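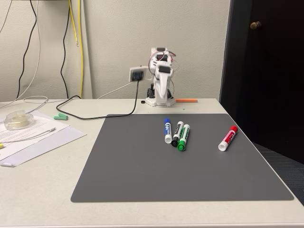

Damgaard Workshop – Bench Notebook

20 July 2024

Sorting out the marker supply before the August planning sessions. Blue, black, green and red out on the gray mat, papers left on the left side of the desk with the tape dispenser on top.

Test was the usual one: a line and a filled square on the small whiteboard, wait 9 minutes, wipe with a dry cloth. Black and green fine. Blue a bit pale at the start of the line, came back after storing it cap down overnight. Red squeaks but writes.

Spares go in the Busov drawer, four of each color. The old Rasima refills don't fit these barrels, so they can go to whoever wants them.

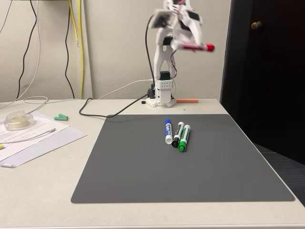
Red marker off the mat; blue, black and green still on it.

Printed sheets are the labels for the wall board. Still need trimming, then taping up in the same order as the columns. Column heads in black, dates in blue, finished jobs in green. Red for anything on hold – please don't use it for general notes, the Mudstead list got very hard to read last time.

The 1918 map next to the board has a pen mark on the lower margin. Don't try board cleaner on it.

To do: new cloths, trim labels, move the tape back to the shelf.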